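Snack Sort Season at the Clavitmont Robotics Club

Teal bin, yellow bin, wrapped candy, chip bags, and a whole lot of floor. Welcome to the spring project! 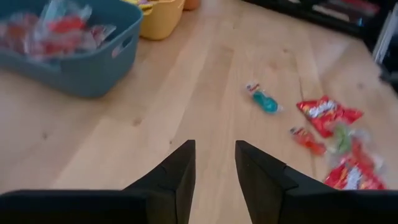 Sun-ja Wang wrote in after the last newsletter to ask why the club had picked candy over the foam blocks everybody practiced with in January. Blocks had been going so well, she said, and her son could finally stack them without looking at his notes, so was it wise to start over with something that slides, crinkles and changes shape every time you squeeze it?

Fair question, and we loved getting it. The blocks taught the students how to line up on an object and when to close the fingers. They were great for that! But by the end of winter most of the group could do a block run half asleep, and the Hamdan Challenge has a loose-items round this year. A foam block sits there and waits for you. A twisted candy wrapper has two thin ends and a lump in the middle, and if you come at it from the wrong side you pick up a corner of plastic and not much else. Chip bags are a different animal again. Grab one in the center and it puffs out at the sides, grab it by the crimped edge and it swings.

So the students are learning to look before they reach. Every pair starts a run by talking through the pile out loud: which piece is clear of the others, which way it's lying, which one has to move first so the next one can be reached. Then one student drives and the other keeps the run sheet. They trade places after 7 tries, and yes, they do hold each other to it.

The run sheets have turned into my favorite part of the project. We started with a simple yes or no for each pickup, and within two sessions the students had scribbled so many notes in the margins that we redid the whole form. It now has a spot for the angle of approach, a spot for how the piece was held, and a big blank box labeled "What happened?" Some of the answers in that box are wonderful. "Got it but it was the wrong one." "Too high, grabbed air, grabbed air again." "PERFECT do not change anything."

We have 808 tries written down so far, all of them typed into the club spreadsheet by students who stayed after to do it. The middle school group is working on a chart that compares candy to chip bags, and they've asked for a few minutes at the next family night to show it off. They get them, of course.

A word about grip force, which comes up at home too, from what I hear. The students set it themselves in Lukora, the control program we've been using all year. Squeeze too hard and a chip bag ends up full of crumbs. Squeeze too gently and a candy slips out on the way to the bin. Each pair keeps its own settings on an index card taped inside the notebook, and there's been a lively trade in index cards lately. I've seen a pair hand over their chip bag numbers in return for help with a wiring problem, and both sides seemed very happy with the deal.

Next up is sorting. Up to now any bin has counted, and starting with the next session the pieces have to go where they belong. Liv Hägglund has drawn up a practice course that begins with just two kinds of snack and adds more as the pairs get comfortable. The Zumoncombe team has agreed to run the same course on their end so we can swap results before the challenge. We haven't met up with them since the winter scrimmage and the students can't wait.

Some practical things for families:

Practice snacks are for practice. They get picked up, dropped and picked up again, so please don't let anyone eat them. There's a separate snack table, and that one is fair game.

We can use more small wrapped items in different shapes and wrappers. Unopened chip bags in the small size are great. Please skip anything with nuts, including the practice pieces.

Notebooks come home with students this month. Have a look through them and ask about the "What happened?" box! Just make sure they come back.

Permission forms for the Hamdan Challenge are due 5 May 2026. Extra copies are in the folder by the sign-in sheet.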